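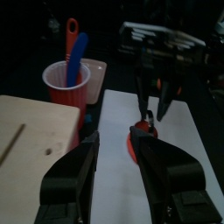 4. What people said about cracking

I should say up front that I came to this question as a hobbyist first. I make air-dry clay dishes at my kitchen counter, and plenty of mine have split. So when I sat down with the 765 posts I had pulled from the Starnia craft boards, I was pretty sure I knew what I'd find: people would blame the clay. They'd say they bought the cheap stuff, or the packet was old, and that would be that.

Some of them did. But the posts were a lot more interesting than I expected, and I ended up throwing out my first coding sheet and starting over (a painful evening in February, with a lot of tea). The first sheet had one box for "material" and one for "method," and people kept writing things that belonged in both. Take water. Is adding too much water a problem with your clay or a problem with your hands? I went back and forth on this for days. In the end I gave water its own code, and it turned out to be the one I used most.

Here is how the water talk usually went. Someone would post about a bowl or a trinket dish with a crack along the rim. They'd mention that they had smoothed the edge with a wet finger, often more than once, and that it looked lovely when they left it. Then the replies would come in, and they'd split into two camps. One camp said to use less water, or a damp sponge. The other said the water was fine and the drying was too fast. I found very few replies that put the two together, even though plenty of the original posts had both things going on (a wet rim AND a sunny windowsill!).

The drying advice was where the boards really got lively. Turning the piece over came up constantly, and so did a loose sheet of plastic for the first night. Wire racks had fans and enemies. People who dried on a solid surface complained about warped bottoms, and people who dried on racks complained about lines pressed into the clay. I have done both, and I side with the rack people, but I tried hard to keep that out of the coding.

Molds were a smaller topic than I'd planned for. Most posters draped their clay over something from the kitchen and didn't say much about it beyond the shape they were after. When they did talk about it, it was mainly to ask how to get the clay off again. Plastic wrap was the usual answer, cornstarch the runner-up. A few people pointed out that clay left on the outside of a hard form has nowhere to shrink to, and I wish that point had gotten more replies than it did, as it matches what happened in my own Flomham workshop pieces.

Figure 2. Cup, board and tabletop.

After the reading came the talking. I ran 19 short interviews with makers from two craft circles, one in Flomham and one in Ustdale, each no longer than 60 minutes and most a good deal shorter. I'd worried that people would just repeat what they had read online. They didn't, really! The Ustdale group had learned mainly from each other, and they had their own rule, to let the clay rest in its bag after kneading, that I hadn't come across on Starnia at all. Whether it helps I can't say from interviews alone. They were certain that it does.

Brand did come up more in person than it had in writing. Eight of the people I spoke with used Sarantis clay, and they tended to describe a crack as something they had done wrong. The ones who bought whatever was on the shelf were quicker to blame the packet. I find that pattern fun to think about, but the groups are small and I didn't pick them with brands in mind, so please don't lean on it too hard.

One more thing about the boards. Posts with a crack in them get answers. Posts where everything dried nicely get a heart or two and sink. That means my collection is heavy on trouble, and I can't use it to say how often a dish cracks, only how people talk when one does. The repair posts have the same problem, and I take those up in the next section, starting with the great quarrel over whether to fill with fresh clay or with slip.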